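Pernura table top hire: frequently asked questions
Last revised Mon 28 January

What does the hire charge cover?
The charge covers the table top, the legs and one delivery to a ground floor address. Tops are supplied by Kahsay and cleaned at our depot before each hire. Cloths and chairs are ordered separately.

How long is the minimum hire?
Two days. The day of delivery is not charged if the van arrives after 12 noon.
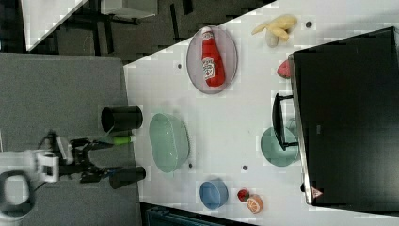 Does the noon rule apply to collection as well? A customer at Vuneo put this to us in May, and the answer is no. The day of collection is always charged in full.

Can I extend a hire once it has started?
Yes, if the top has not been promised to another customer. Send the order number and the new end date before 10 in the morning on the last day - later requests are treated as a new order.

How should a white top be cleaned?
Use a soft cloth and warm water with a little washing-up liquid. Do not use scouring powder or bleach.
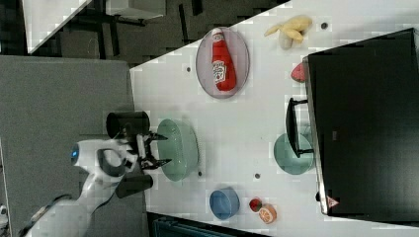

Rerker wrote that washing-up liquid left a dull film on two of their tops, and asked whether plain water would do. It will for dust and crumbs. For grease, use the liquid and then wipe again with clean water.

What counts as damage?
Chips, burns, cuts and stains that remain after normal cleaning. Light surface marks are treated as wear and are not charged. Report any mark present on delivery the same day, quoting the number on the delivery note.

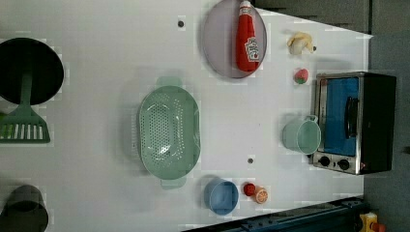

White top with toy kitchen items and a pale green colander.

Can I drill or screw into the top?
No. Clamps may be used if a pad is placed under each jaw. Fixings needed for a long hire must be agreed in writing before delivery, and the work is done at the depot.
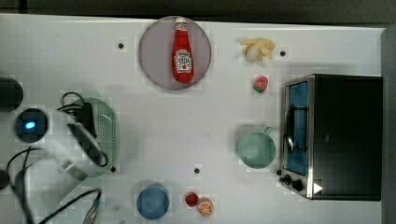 Tops altered in this way are charged at the long hire rate and cannot be exchanged part way through. Ask for form 411 when ordering.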